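Misten Account Watch for small banks and credit unions

Product by Ullel

Misten Account Watch is a screening service for banks, credit unions and payment companies that want to stop known fraud accounts before money leaves. It compares every new payee and every new account application with a shared list of flagged accounts, and it gives your staff a clear answer while the customer is still at the counter or on the phone.

The service was made for institutions which do not have a big fraud department. One trained person can manage it together with other duties. You do not need to replace your core banking system.

What the service checks

When a request comes in, Misten looks at the account number, the name of the holder and the identity document number. If one of these is on the list, the request receives a mark. There are three marks: clear, review and hold. A clear request continues without any delay. A review request goes to the queue of your staff. A hold request is stopped until a person with the right permission releases it.

The system never closes an account by itself. This decision stays always with your institution, and the reason for it must be written in the case note before the case can be finished.

Accounts of customers who have died are kept in a separate list. We separated them after the first clients asked for it, as a family member who comes to settle an estate should not be treated as a suspect. The staff screen shows a different text for these cases and gives a link to your own estate procedure.
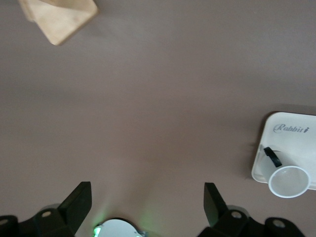

How a case is handled

Each case opens on one page. On the left is the request, on the right is the earlier history of the flagged account, and under both there is a field for notes. The member of staff can ask for a document, send the case to a colleague or decide it. All steps are saved with the time and the user name, and they cannot be deleted later.

If a customer says that the flag is wrong, you can open a dispute from the same page. The institution which placed the flag must answer within 6 working days. Without an answer the flag goes down from hold to review, and both sides receive a message about it.

The list and where it comes from

Flags are placed by the member institutions themselves. To place a flag, a member must choose a reason from the list and attach at least one document. Flags without a document are not accepted. At the last update the shared list contained 3,845 active flags.

A flag stays active for two years. After this time it must be confirmed again, or it is removed. Members see the reason and the date of a flag, but they do not see the name of the customer at the other institution unless the account number is a full match.

Editions

Misten Vinton is the basic edition. It works in the web browser, and your staff enter the requests by hand or upload them as a file. It includes up to 3,000 checks per month and 20 user accounts. Unused checks do not move to the next month.

Misten Hughes is the connected edition. It receives the requests directly from your core banking system and gives the mark back to the same screen your tellers already use. The number of checks is agreed in the contract. This edition has also a test environment, where you can try new rules on old requests.

Both editions use the same shared list and receive its updates at the same moment.

What you need before the start

A current web browser on each workstation
A fixed internet address for your offices, or our access tool
One named contact for disputes, and one substitute
A signed membership agreement for the shared list
For the Hughes edition, a technical contact at your core system supplier

Installation and training

The Vinton edition is usually ready in one week after the agreement is signed. For the Hughes edition please plan roughly two months, depending on your core system supplier. Training is held online every Wednesday and takes one morning. It is included in the price for the first year, also for staff who join your institution later.

Reports

At the end of each month the system prepares a report for your management. It shows how many requests were checked, how many were held, how long the cases were open and how many disputes were answered late. You can save it as a PDF or as a spreadsheet. Reports for your supervisor can be made for any period that you choose.

Price and orders

The price depends on the edition and on the number of branches. Please send us the number of branches, the name of your core system and the edition you are interested in, and we will prepare a written offer. The shortest contract is one year. It can be ended in written form two months before the end of the contract year.

Request an offer
Download the data sheet
Membership agreement for the shared list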